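Friday, 07:40. Cell 2 at the Ludville shop. Left arm dropped off the bus twice overnight. Reseated the red and black leads at the base board, then checked supply voltage under load: 24 V, steady. Suspect the connector crimp. Ordered two spares from Fumitz.

Rechecked the mounting plate bolts on both arms and ran the homing routine. Right arm repeats well. Left shows a small offset at the wrist – logged, not corrected yet. Conduit on the right arm needs watching where it hangs down past the wall.
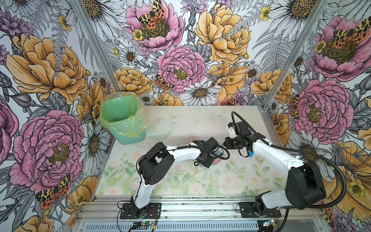 Cell 2, both grippers at the cup, center of the mat.

Asger Bach wants 240 cycles without a dropout before we hand the cell back. Counter stood at 366 when I cleared it. Mat is due for a cleaning, there is dust and grit all over it. Will vacuum the vent grille at the same time and recheck the left wrist after lunch.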